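FACILITIES AND INTERIORS II
Unit 4: Reading an industrial room from the ceiling down
Handout, Stanlow building, Saturday session

Course notes by Alina Jitaru

Scope of this unit: ceiling surfaces, linear lighting, ceiling-mounted devices, and the fittings that share wall space with them. Bring the Unit 2 notes on reflectance.
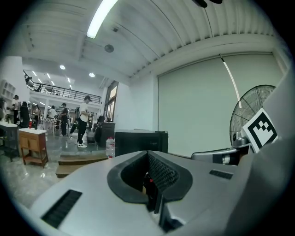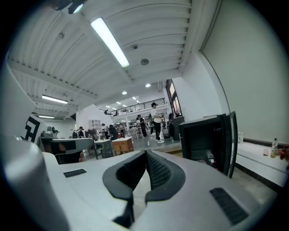

Ribbed white ceiling and fluorescent tube lighting, both views.

Photos: Stanlow building set / course archive

4.1 Ceiling surface

A corrugated ceiling is treated as a directional surface. Record the direction of the ribs before anything else on the survey sheet. Light running along the ribs gives an even wash. Light running across them gives alternating bright and dark bands, which become more visible as the fitting gets closer to the metal.

White paint raises the overall brightness of the room but does not remove the banding. Beams are recorded separately from the panels. The second view has white beams crossing the corrugated panels, and each beam should be drawn as a break in the surface.

4.2 Linear and point sources

Fluorescent tubes are linear sources. They are drawn on the plan as lines, to length, with the angle to the nearest wall noted. Recessed round lights are point sources and are drawn as circles. The second view has both types on one ceiling. Where this occurs, use two layers on the plan and do not combine the readings.

Take readings at desk height with only one layer switched on, then repeat with the other. Surveys submitted with a single combined figure will be returned.

4.3 Ceiling-mounted devices

Detectors, speakers and small fixtures are often similar in shape and color when seen from the floor. Do not name a round disc on the plan until it has been checked against the building schedule. Use the symbol D? until then. In the Gallagher survey, 13 devices were entered as detectors from floor level and 2 had to be corrected.

4.4 Screens and wall fittings

A roller screen takes up wall area even when it is raised, on account of its housing. Measure the housing and the full drop as two separate items. The screen in the first view is pale gray-green and sits below a horizontal housing, with the ceiling ribs above it. Check that the housing clears any fitting that opens downward — this was missed at Disgate.

Portable items such as fans are left off the plan and listed in the remarks column.

4.5 Upper levels

A mezzanine with an open railing, as at the back of the room in the second view, is surveyed as part of the main volume. Take a second set of readings on the upper level. Windows onto a neighboring space are marked as borrowed light, with the color of that light noted.

Reading: Fustent course reader, p. 179.
Survey sheets are due at the start of Unit 5.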